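2021年2月19日,写完没改,凑合看

# 末班船

车晚了。266路,从来不准的266路,偏偏今天晚得最离谱。

我站在站牌底下,脚后跟一下一下磕马路牙子。雪化了一半,脏的,灰的,鞋边全湿了。包里那口锅硌着我的腰。对,一口锅。铸铁的,带盖,我妈的。她电话里就说了这么一句:把锅带来。然后挂了。她打电话一向这样,好像话费还是从前那个价。

末班船六点开。从Kastik开到岛上,冬天一天就那么几班,错过了就得在候船室睡椅子。我睡过。椅子是塑料的,中间有扶手,谁设计的,怎么躺都有一截骨头没地方放。

车来了。没座。锅抱在怀里。

旁边一个戴毛线帽的老太太看了我一眼,又看了看锅。

“炖的什么?”

“空的。”

她点点头,好像空锅比满锅更合理。

车拐过面粉厂,拐过那个永远在修的环岛,又停了。前面有辆运木头的车横在路上,司机下去跟人吵架,吵了又笑,笑完互相递烟。我看表。五点二十。再看表,还是五点二十。

我想打电话给她,说可能赶不上。手机掏出来,又放回去。说了她也只会说一句:那就赶。

---

得说一下那座岛。岛叫Plendeck,地图上得放大好几次才出来。上面有一座教堂,一家杂货店,一所关了的小学,还有一个码头广播室。我爸在那个广播室里干了大半辈子。船几点到,船几点开,风大了停航,谁家的羊跑到码头上请领走。全岛的人都是听他的声音吃饭睡觉的。

他的声音不算好听。有点扁,鼻子里出来的。但是准。他说六点开,那就是六点。

我小时侯放学就去广播室写作业。屋子小,一开暖气玻璃就全是水。他说话之前要先清一下嗓子,清嗓子的时候关着话筒,手指按在开关上,清完了,停一停,再推上去。那个停一停,我到现在还记得。全屋都不许动。铅笔也不许动。然后他的声音从外面的喇叭里传回来,比屋里慢半拍,像有另外一个他站在海那边,学他说话。

我问过他,外面那个是谁。

他说,是下班以后的我。

他走了以后,广播换成了录好的,一个女声,普通得很,哪个车站都能听见。岛上人抱怨了一阵子,后来也不抱怨了。羊倒是没人管了。女声不会说羊。

我妈没抱怨过。她把家里朝码头的那扇窗户糊上了。说是漏风。

---

车动了。五点三十一。

到Kastik终点站还得过桥。桥上风大,车身晃。老太太抓住我的胳膊,又改抓锅把手。

“结实。”她说。

“铁的。”

“现在的锅不行。”

“嗯。”

“你妈的?”

我没说是我妈的。我看她。她眼睛冲着窗外。

“年轻人不会买这个。”她说。

这口锅是我妈给我的,我去城里读书那年,她塞进我行李。别的同学带被子,带台灯,我带一口锅。宿舍不让开火,锅放在床底下,装袜子。后来租了房子,锅上了灶台,也没怎么用。太沉了,洗一次手腕疼。做过几次豆子,做糊了一次,锅底有一块印子,怎么刷都在。

我怕她看见那块印子。都这么大了,还怕这个。

她要锅干什么。家里又不是没锅。墙上挂着一排,大的小的。我把可能性都过了一遍。一,她要做那道菜,非这口锅不行。二,她要把锅送人。三,她就是想叫我回去,又说不出口,得找个东西挂在前头。像钓鱼。我是鱼还是锅是鱼,不清楚。

也可能她病了。

这一条我放在最后想的。放在最后,结果它一直在最前头。

---

五点四十四,终点站。

跑。

锅在包里撞我的腰,一步一下,一步一下。盖子没卡紧,咣当咣当的,街上的人都回头。像牛。像谁家牛挂着铃铛进城了。地上有冰,我挑有沙子的地方踩。过了鱼市,鱼市收了,地上一层水,腥的。过了Cuadros旅馆,就是那家招牌字母老掉的旅馆,老板在门口铲雪,看见我就喊:

“18号口!改了!改18号口!”

他怎么知道我坐哪班船。脸上写着吧。岛上出来的人,赶船都是一个样子。

我喊谢谢,没喊完,喘不上来。

18号口在最那头。当然是最那头。仓库,铁丝网,又一个仓库,一只猫蹲在缆桩上看我跑,连头都不转,就眼睛转。我肺里像有人在擦火柴。五点五十二。喇叭响了,那个女声,说开往Plendeck的旅客请抓紧登船,请抓紧登船。一点都不抓紧的语气。

我爸不会那么说。他会说:还有人在跑吧?跑着的那个,别跑了,看着脚底下,等你。

他真这么说过。冬天,码头结冰,他从窗户里望见有人滑了一跤爬起来接着跑,就推开话筒说了。全岛都听见了。后来那个人每年给我们家送鱼。送到他自己也走不动了,换他儿子送。我们家冰箱里永远有鱼,都是一句话换来的。

我没滑倒。差一点。锅先着了地,当一声,我扶着锅站住的。

所以锅还是有用的。

---

船员是个小伙子,缆绳都解了一半了,看见我,叹口气,又把跳板放下来。

“票呢。”

票在手机里。手机冻得关机了。我把手机塞进衣服里贴着肚子捂,冰得我直抽气。他看着,不说话,绳子在手里绕来绕去。

“包里什么,一路响。”

“锅。”

“啥锅?”

我掀开给他看。他低头往里瞧了一眼,很认真,好像里面该有点什么。

“上吧上吧,”他说,“票到那边再看。”

那边看不看,没人看。

船舱里暖和,一股柴油味,咖啡机坏了,上面贴着条,条都黄了。乘客没几个。有个男人抱着一卷地毡睡着了。有个小姑娘在窗玻璃上画圈,画完擦掉,再画。我找了个靠暖气的位子,锅放在旁边的座位上,占一个座。坐下来腿才开始抖。

要开2个小时。天好的时候。今天天不算好。

浪不大,就是碎,船底下一直哒哒哒的,像有人在下面切菜。我闭着眼。想睡,睡不着,脑子还在跑。还在18号口那条路上跑。

我想起来我上一次回来是夏天。待了没几天,跟她吵了一架走的。为什么吵呢,为冰箱。我说冰箱该换了,门关不严,她说关得严,用椅子顶着就严。我说那叫关不严。她说你爸顶了这么些年都行。我说我爸不在了。

就这一句。

她也没哭,也没骂,她去把椅子挪正了一点。

第二天我就走了。码头上那个女声说,请旅客抓紧登船。

电话还是打的,说天气,说鱼,说谁家屋顶塌了。冰箱没再提。到了一月,连着好些天她没接电话,后来接了,说是线路让风刮断了。我信了。又没全信。

---

快到的时候手机活过来了。一条留言,她的,五点零几分打的。那时候我还在站牌底下磕脚后跟呢。怎么没响,不知道。

我按在耳朵上听。先是沙沙的,风。然后她清了一下嗓子。

然后停了一停。

我整个人坐直了。那个停,跟他一模一样。手指按着,不许动,铅笔也不许动。

“路滑,”她说,“别跑。赶不上就明天。”

又沙沙了一阵,她大概不知道怎么挂。能听见锅盖响,听见她跟猫说话,说下去,下去,那不是你的。然后断了。

我又听了一遍。再听了一遍。小姑娘从玻璃那边转过头来看我,我冲她点点头,也不知道点什么头。

船靠了岸。

她在码头上。穿着我爸的大衣,袖子卷了好几道,手里拿个手电,往船上乱照,照着谁谁就眯眼。照到我了,不动了。

“锅呢?”

“这儿。”

她接过去,掂了掂,掀开盖子,拿手电往里照。那块印子。我等着。

“糊过。”她说。

“豆子。”

“火大了。”她把盖子盖上,夹在胳膊底下,转身就走。“这锅就得糊一次。我糊过,你奶奶糊过。走吧,冷。”

坡上没灯。她走前面,手电照的是我的脚下,不是她自己的。我说你照你自己。她说我认得路。

家里朝码头的那扇窗户,纸撕了。撕得不干净,边上还留着毛毛的一圈。窗台上摆着一只盘子,里面是染了色的鸡蛋,紫甘蓝煮水染的,离过节还早着呢。

“颜色老上不匀,”她说,“小锅不行。水一少就不匀。得这口。”

就为这个。

就为这个,我跑了一条命。

我站在厨房里,鞋也没脱,化了一地的水。她烧水,切甘蓝,刀下得很快,一边切一边说冰箱。说椅子腿断了一条,换了个凳子顶着。说凳子比椅子好用。说要是换冰箱,得Fasitz的船拉过来,光运费就要266,她问过了。

她问过了。

我说,我出。

她说,谁要你出。过了会儿,又说,挑个白的吧。

甘蓝下了锅,水先是蓝的,慢慢深下去,深成一种说不上来的颜色。猫跳上来,她说下去,下去。外面喇叭响了,女声,说今日航班已全部结束。她没回头。手里的勺停了停。

“不说羊。”她说。

“嗯,不说羊。”

“你爸那会儿,几乎天天说羊。”

我们俩站在那儿,等水开。

---

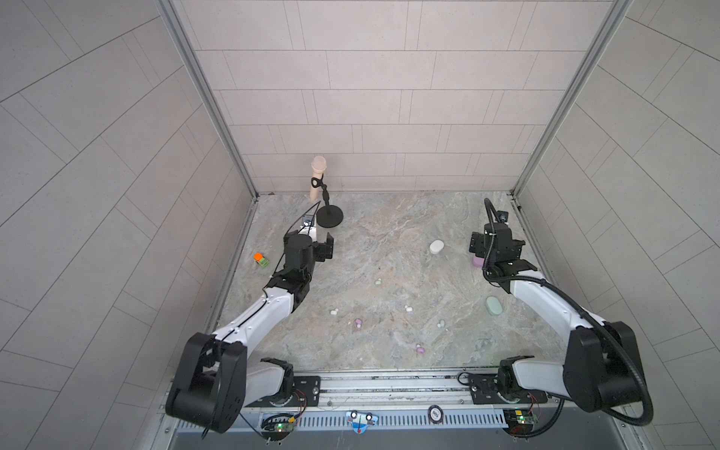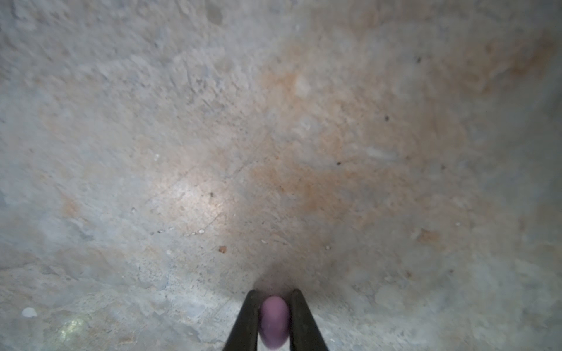 *插图二幅。其一有话筒,黑色细杆支着;其二有小物件,蛋形,淡紫色。*

---

第二天早上还有一小段,差点忘了写。

她把鸡蛋捞出来,摆了2个在盘子里,剩下的装篮子,让我拎着去码头。给送鱼那家的。给杂货店的。给船上那个小伙子的,我说了没看票的事,她说那更得给。

码头广播室门锁着,玻璃上有灰。她走过去,拿袖子擦出一小块,凑近看了看。我也凑过去。桌子还在。椅子还在。桌上有一盏灯。

“暖气不知道还行不行。”她说。

然后走了,去看船。

船晚了。她站在风里等,大衣下摆一掀一掀的,忽然清了一下嗓子。

我站住了,篮子也不敢晃。

她停了一停,冲着海说:

“还没来呢。”

没多大声。旁边一个等船的男人听见了,应了一声,哎,把行李放下,坐在行李上继续等。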